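Teaching by Hand in Gruvville

Anum Rajput stands at a pair of handheld controls and moves slowly. Across the room, two robot arms move with her. She has been doing this since March, and she says the hardest part was learning to stop hurrying.

Her employer, Trorkex, trains robots on kitchen chores. An operator performs each job by remote control, and the software learns from the recordings. A single chore needs 200 good runs before the engineers will train on it. The dish rack has 183 so far.
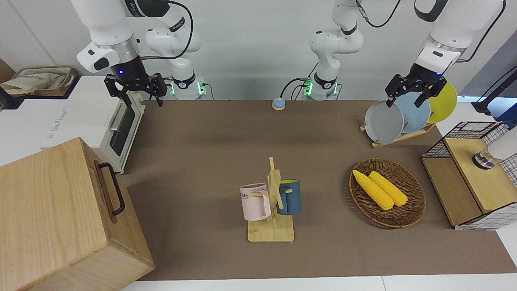
Plates are a problem because they stand close together. The fingers have to take the rim of one and leave its neighbor alone. Rajput comes in from above, closes the gripper, then waits a moment before she lifts. If she bumps another plate, she keeps going and corrects it – the engineers want some of those runs too.

Siwan Vaughan reviews the recordings at the end of each shift. She throws out the ones where the operator hesitates too long, as the robot will copy the pause. "It learned to hover," she says of an early version. "We had taught it that."

Trorkex first tried guiding the arms directly by hand. Operators got tired, and their own hands kept blocking the cameras. Remote control took longer to learn, but most people on the team were comfortable with it after 2 weeks.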